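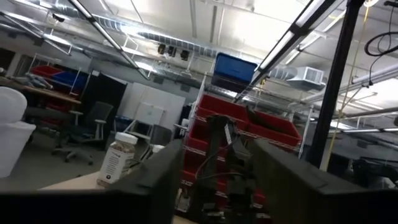
Unit 3: Open-Front Bins and Wire Shelving

Reading for this unit: Jellham course packet, page 146.

Small parts go in open-front bins. In the workroom the red plastic bins are on the tall chrome wire shelving, in rows, and they stay there between classes. Take what you need to the table and put it back in the same bin. Long tools do not go across the front of a bin, where they block the opening.

Lidded bins go on the top shelf. Use them for stock that is not needed every week. The blue one is an example.

Granular goods are kept in clear jars with screw-on lids. The label carries the contents, the supplier and the month opened. Refill at 50 grams.

For next time: draw a shelf plan for the Herenier stockroom (452 items, list in the packet). Mark which items need a lid. Bring it on paper.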